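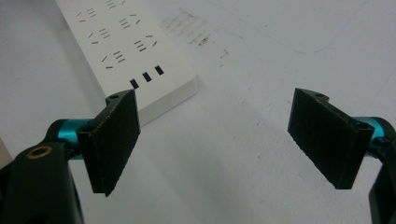 March, 9.40 am. Maricel Umali

Bench 3 tidy, continued from yesterday afternoon. The job is to get every bench down to one extension lead, tested and labelled, before Beca does the inventory. We had four leads feeding bench 3 when I started, two of them plugged into each other behind the cupboard, which I have now undone. The one I want to keep is the white six-way with the sockets in two rows of three and the three small rectangular openings past the last pair. It takes both kinds of plug we use (the splayed two-pin and the three-pin), so it covers the soldering station and the odd supplies that came over from Clatau without any adaptors. I had it out on the white table to look it over. The table wants a proper clean as well, there is a brownish-grey patch and some faint bluish lines that might be pen or might be scratches.

Visual check on the lead: face flat, no cracks found, no browning at any of the slots. Plug pins straight. Cable looked at along its full length by bending it through my fingers, no nicks. The sleeve where the cable goes into the body is a bit soft but it does not pull. Continuity good on all six outlets with the bench meter. I put a plug in each one and wiggled it. The end outlet furthest from the small openings is looser than the rest and lets a heavy adaptor sag. Not a fail, but nothing heavy goes in that one.

Tried the small openings with three different chargers and a cheap tester. All three give 5 V with nothing attached. With my old tablet on one and a phone on the next, the tester dropped to 4.7 and the tablet stopped charging. So they are fine for one phone or the little microscope light and I would not run a logger from them. Mikkel has been running his logger from them. Have told him. He says this explains the gaps in the overnight data, which he had put down to the card.

Load sums for bench 3, everything on at once:
Soldering station 80 W
Bench supply 150 W at most, normally far less
Scope 60 W
Lamp 13 W
Hot air 1000 W

The hot air is the whole problem. Everything else together is about what an old light fitting used to take. I would like the hot air on the wall socket by the window and never on the strip, and that is what I have written on the card. Þröstur objects that the wall socket is too far from the extraction and he has to stretch the hose. He has a point. Could move the extraction arm along instead, it is only two brackets. Will ask Ronaldo, who put it up in the first place and knows what is behind that bit of wall.

Cleaning the table. Started with warm water and washing-up liquid on a cloth, lead well out of the way on the shelf. Took the loose dirt and not much else. Isopropanol on a paper towel next. The brownish patch went down by half or so and the towel came up the colour of weak tea, which makes me think flux. Left a wetted towel lying on it with a lid over the top while I had coffee, and more came off after. What remains I can feel slightly with a fingernail, so I suspect the surface itself has gone and no amount of rubbing will help. The bluish lines did not move with either. I have not tried the cream cleaner because it dulled bench 1 last year and Beca still mentions it.

11.15. Went through the crate marked Javier, which is where leads go when someone can't decide about them. 20 in there. Tested them all the same way. Five have no continuity on earth and I have cut the plugs off so they can't find their way back. Two are the very short ones from Killen that nobody likes but which are right for the trolley, so they are now taped to the trolley. The rest coiled, tied and hung on the hooks behind the door in order of length, longest at the hinge side. Please keep the order, it took a while.

Labels: the printer tape will not stick to the matt plastic. It lifts at the corners within the hour. Wiped the spot with isopropanol first and it still lifted. Flag labels round the cable work better, about a hand's width from the plug, so that is how I have done them all. Bench number on one side, my initials and the month on the other.

Afternoon. Ronaldo came and looked at the extraction. Pipe behind the wall to the left of the present brackets, clear to the right – so the arm can go towards the window but only by 30 cm. Þröstur tried the hose held at the new place and says that will do. Ronaldo will bring longer screws.

Still to do:
Bench 4, same again. I can see three leads from here and there will be more.
Find out who owns the grey reel under the sink. It says Starkness on it in marker. If no one claims it I will test it and keep it.
More flag labels, we are nearly out.
Fix the six-way to the back edge of bench 3 so it stops wandering. It has keyhole slots underneath, need two pan-head screws. Mikkel says he has some.

Added 4.30 pm: he had one.

3 comments
Shared 1 time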